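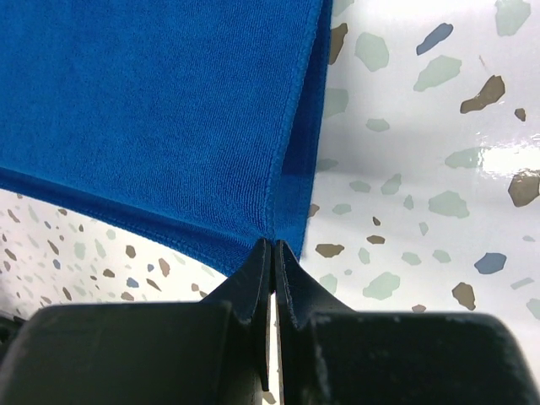 Hafiz Nugroho would like to hear fewer promises about lighter work. He has folded towels at the Graltside laundry for 15 years, and since December his shift has been feeding and checking the machines.

“They say it takes the boring part,” he said. “I got a different boring part.”

Management's target is 200 towels an hour. Deirdre Ó Dálaigh, the shift lead, doubts it – a blue microfiber towel still has to be picked up by a corner, she said, and someone has to stand by when it isn't.

Has anyone's pay changed? “No,” she said. “The breaks have.”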